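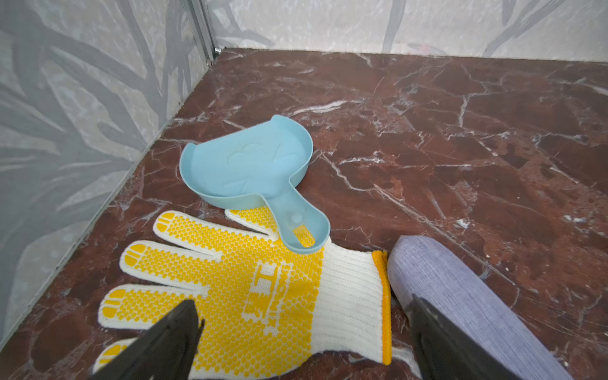
Photo: Ha-neul Joo / Skaldale Lab

How does a robot learn to pick things up?

You can pick up a glove without thinking. Your eyes find it, your fingers close, and it is done. For a robot this is a difficult job. A glove is soft, and it does not have the same shape every time.

At the Skaldale Lab, researchers study a method called "learning from demonstration." A demonstration means showing how something is done. A person moves the robot's arms through a task, for example taking a cloth from the table. The computer saves how the arms moved and what the cameras saw. Then the person does it again, with the things in other places.

For the project called Faltau, the team saved 159 demonstrations. It took them most of June.
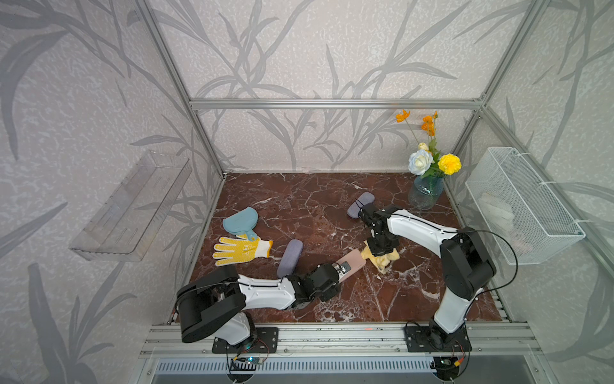 Credit: Skaldale Lab, Faltau project

The robot has two arms. Each arm has a gripper at the end, and the gripper has two fingers. You have five fingers on each hand, so you can imagine that the robot must choose well where to put its own!

The team wanted to know which camera helps the most. One kind of camera stays beside or above the table and sees both arms together. Another kind rides near the gripper and sees things from very close. The white glove with yellow dots looks small from far away, but from near the gripper you can see even the short lines on the fingertips.

The computer practiced with the saved demonstrations. After this, the robot had to try the cloth task alone, 12 times for each test. With only the far camera, it picked up the cloth 2 times. With both kinds of camera together, it did it 7 times.

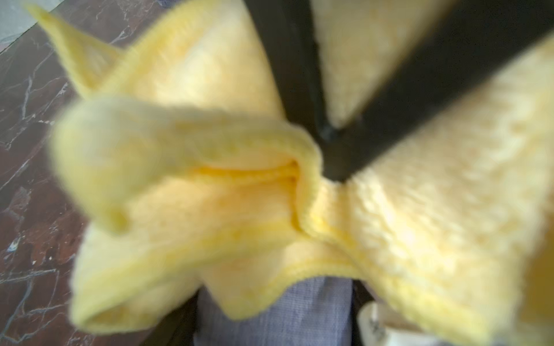

A gripper pinches a yellow cloth, seen from very close.

Why is the cloth so hard? When the fingers pinch it, the cloth folds and changes its shape, and it can hide other things on the table. The computer must learn from many different folds. The team will now save more demonstrations with cloth and test the robot again.

New words
Gripper: the hand of a robot
Demonstration: showing how to do something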